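Community Help > Work and Jobs > Warehouse and Packing

Robot arm coming to our snack packing line – what really changes for the people on it?

Posted by Fouzia Awan, 21/05/2021

I work at a small co-packing place. We make up mixed snack boxes for offices, schools and vending companies. There are 32 of us on days. Most of what I do is called picking to kit: bags and tubes of stuff come down to my station, I grab what the order sheet says, put it in the box, slide the box along.

Management has told us that a firm called Flimel is putting in two robot arms to do part of the picking. The meeting took 20 minutes and most of that was a video with music. We were told the arms will "take away the boring part" and "free us up for higher value work." I asked what the higher value work was and was told it would be worked out with the team.

I've been there six years and I'm not against machines. We have a box former and a taper and I would never go back to doing those by hand. But I don't believe the video. Everything in it was a hard square carton, all the same size, all facing the same way. We hardly handle any cartons. We handle foil and film, half of it slippery and no two lying the same.

So my questions for anyone who has been through this. Does it really take over the picking or do you end up minding it? Did your rate go up? Did anybody get a raise for the new duties? And is there anything we should get in writing before it starts? We don't have a union. Our supervisor is decent but I think she knows as little as we do.

Thanks in advance, and please no "learn to code."

3 replies, sorted by most helpful

Aurelio Esquivel
Replied, marked helpful by the poster

I was a line lead at a plant in Sarncombe when we got arms from a different outfit, Mirkon. Same kind of product as yours, more or less. I left last year, so I can say what I like.

It will do some of the picking. How much depends on what you feed it, and you should be suspicious of any number that comes out of a showroom. The one we were sold on was 1507 picks a shift. Our best shift in the first three months was 1228, and that was a day when we ran mostly one product and had a technician standing there. The sales number and the floor number were never compared in any meeting I was invited to. What did get compared was our hand rate before and after, and on the after side they left out every minute we spent helping the machine.

That last part is what I would watch hardest. Here is what "helping the machine" was on our line:

Spreading product out so it wasn't piled up. The arm was bad at piles. A person can stick a hand in a heap and come out with one bag. Ours wanted them laid out with some space around them, and guess who laid them out.

Turning things barcode up. There was a scanner that was supposed to read any side. It read flat sides. On a round tube the code wraps away from it.

Picking up what it dropped. Film packs slide. If it took hold at the end of a pack, the rest swung around and knocked the next one.

Clearing faults. Each one was a small thing, press this, wait, press that, but you can't be doing anything else while you do it and you can't walk away.

None of this was on anyone's job sheet. It was all done by people who were still expected to hit a hand packing rate at the next station. Two of my best packers quit over it, and on paper it went down as normal turnover.

Now, to be fair to it. The bending and reaching went down. I had a woman with a bad shoulder who did well out of the change because she moved to checking finished boxes. Night shift liked it more than days, mostly because there were fewer people getting in its way. And once they stopped trying to run everything through it and gave it only the five or six products it was good at, it was fine. Boring, slow, fine. It should have started that way.

What to get in writing, in my opinion:

1. What your rate is during the setup period, and how long that period lasts. Ours was "a few weeks" and went on until fall.

2. Who clears faults, and whether that time comes off their rate.

3. Who is allowed inside the guarded area and who trained them. Don't let anyone show you a shortcut around a gate switch. I don't care how busy it is.

4. What happens to hours. Ask it as a plain question: will anyone on days lose hours in the first year. If they can't say no, you've learned something.

5. Pay for whoever ends up as the operator. There will be one, and it will be whoever is good at it, and she will be doing it for free by week three if nothing is agreed.

Also ask them to run the trial with your real product, off your real floor. Not samples picked out by the vendor. Bring them the crinkled ones.

Shagufta Niazi
Replied

I think people are too negative about this. My brother in law's company has robots and they love them. You will probably be trained up as a technician and make more money. Change is hard but it's coming anyway so better to be on the good side of it. Ask for training and be positive with your manager, they notice who has the right attitude. Hope this helps!

2 comments on this reply

Aurelio Esquivel: Is your brother in law on the line or in the office?

Shagufta Niazi: He is in sales but he goes on the floor a lot.

Zarmeena Butt
Replied

I'll answer from the other side, a bit. I used to pack and now I'm on the test bench at a shop that tries out grippers before they go to customers. The product name on ours is Trình. I'm not selling it to you and I don't get anything if you buy one.

Aurelio has most of it right. I'd argue with him on piles, since the newer setups do better than what he had, but better still isn't good. What I spend my days on is exactly the stuff Fouzia is talking about, snack packs in foil and film. They're harder than they look. The wrapper shines, so the camera gets a white spot where it wanted an edge. The wrapper gives, so the fingers close on it and the film bunches up, and from the outside you can't tell if it has hold of the food or only of the plastic. Put two packs side by side at nearly the same angle and you have also asked it to decide where one stops. 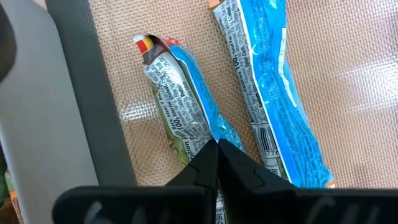
When I packed, I did that with my head turned, talking to the person next to me. I never thought of it as a skill and I certainly wasn't paid as if it was one. Watching a very expensive arm work at it all day has changed my mind on that, though it hasn't changed anybody's wages that I know of.

Some things I'd add to the list.

Ask how hard it squeezes and who sets that. Too light and it drops packs, too hard and you get crushed chips or a popped seal. On the bench we can take our time over it. On a live line somebody will turn it up to stop the drops, and then the broken product shows up in the boxes with your packer number on the slip. Get it agreed that damage from the arm is logged to the arm.

Ask what happens when the snack maker changes the wrapper. They do it all the time, a new promotion, a new size, a shinier film. You'd pick it up without noticing. The arm may need days of somebody's attention, and you should know whether that somebody is from Flimel or is you.

Ask about the cameras. Ours only look at the product. Some places have them wide enough to take in the people as well, and then the pictures get used for timing. I've had a customer ask for it straight out. Find out what is kept, for how long, and who can look at it. If your manager says she doesn't know, ask her to find out from the vendor by email so there's a record of the reply.

On "higher value work," I have visited a fair number of floors now. Mostly it meant the same people, one or two fewer of them after a while, walking more and standing next to a fence. In a couple of places it meant real training with a real grade change. The difference I could see was that in those places the workers had asked for it before the crates arrived. After it's bolted down there isn't much reason for anyone to listen.

I don't think your place will be all robot in a year, whatever the video says. I also wouldn't count on it failing. The likeliest thing is it half works, and the other half is your job.

4 comments on this reply

Fouzia Awan: Thank you, both of you with the lists. I hadn't thought about the damage being put on our numbers. We do have packer slips, so that's going at the top. I've printed this and three of us are going in together to ask.

Aurelio Esquivel: Good. Go in with it typed up, and leave them a copy.

Ghazala Janjua: Same thing is being talked about at my work (pet treats, so same kind of bags). Did anyone get an answer on whether the setup period counts toward your yearly bonus? Ours is based on rate.

Zarmeena Butt: Ghazala, at the one place I know of they froze it at the April average until setup was signed off. Ask for that, and ask who does the signing off.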